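Nokley interlocking foam mat, light blue – bench use review

I bought the Nokley tiles as a work surface, which the packaging does not list as a use. It lists play and exercise. Five months in, I have opinions on both the foam and the joints.

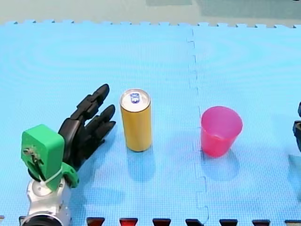 Fit between tiles is tight. The teeth need thumb pressure along the full length, and a corner that has been seated badly will lift by morning. Outer edges come with the teeth exposed; border strips are sold separately, and I did without.

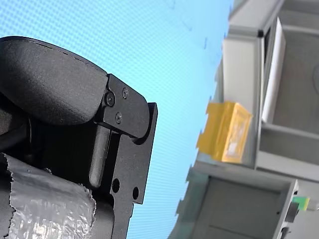

Reading time: 2 min

The fine texture gives enough grip for light cups and cans. It also holds dust. A damp cloth clears most of it, a dry brush very little.

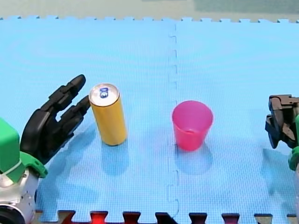

Breltham wrote in to say the seam on an older set opened up after about 23 cycles of taking apart and rejoining, and that the newer stock feels firmer. Mine has been apart only twice, so I can't confirm either point.

Flatness is acceptable – slight waviness in some light, none that tips a cup. Heavy items left overnight leave a dent that recovers slowly.
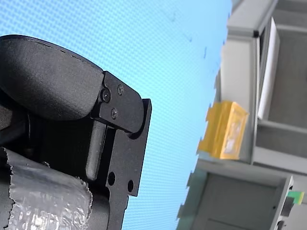 Noise reduction is good on a hard tabletop. I would buy the tiles again for this purpose, with the border strips.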